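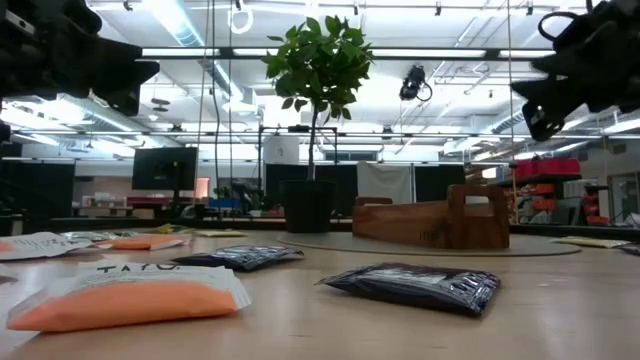 Home News People Travel Archive

The woman who decides when your bus is late

Words by Barrett Haverford
Last updated: July
Reading time: 3 minutes

Shiuli Gazi arrives four minutes after we agreed to meet and says she would like it noted that she walked. She has written timetables for Brophy, which runs the buses in and out of Olgate, for long enough to have stopped telling people at weddings.

"I used to say I worked in transport," she says. "Then they'd ask which bit, and the next thing I knew I was being shouted at about the 23 by somebody's uncle."

The 23 is the one everyone wants to talk about. It leaves the station, goes round the hospital twice for historical reasons and gets to Clellska in 40 minutes, provided it meets no tractors, no school and no one paying with a twenty-pound note. In the timetable it meets none of them.

"It's a fair timetable for a Tuesday in a world without children," is how one driver, Sekar Liem, put it to her. She had it written on a mug. 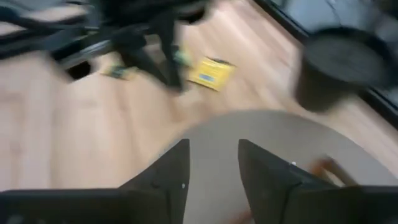

Olgate Staff Association | Travel and Commuting Group

I ask why she can't simply put in more time. Gazi gives the sigh of a person who has been asked this at weddings.

"If I give the driver five extra minutes and the road is clear, he has to sit at a stop with the engine off while everyone on board looks at the back of his head. They hate that far more than being late. Late is the traffic's fault. Waiting is mine."

So the spare minutes get hidden. She likes to tuck them in just before a big stop, where people are getting up and looking for their bags and won't notice. There are 600 stops on her list and she has favourites, which she refuses to name - then names two of them on the way to the counter. Her least favourite is outside the Skasport shop, where the shelter faces a wall and passengers step out into the road to see whether anything is coming.

The hardest part of the job, she says, is the last bus. Hers used to leave the station at 10.50 in the evening, and the last train got in at 10.52.

"I didn't write that one. I inherited it. I had letters about it from a Mr Dissanayake that were better than most novels." 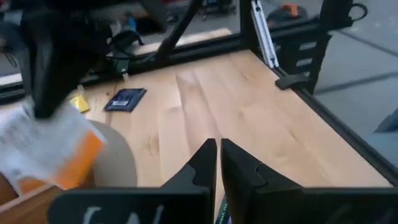
Janaka Dissanayake, reached by phone, is pleased to hear it. He wrote every month for two winters and walked home after most of the trains. The bus now goes at 11.05. He has since bought a bicycle.

Does she take the bus herself? Every day, and she keeps her lanyard in her pocket. Only once has she been caught, when her colleague Keabetswe Mabuza greeted her across the lower deck by name and job title during a 20-minute hold-up at the level crossing.

"I got off," she says. "It was two miles. It was raining. I still think it was the right decision."

She checks the time, says the 4.15 will be here at 4.19, and goes to find her coat.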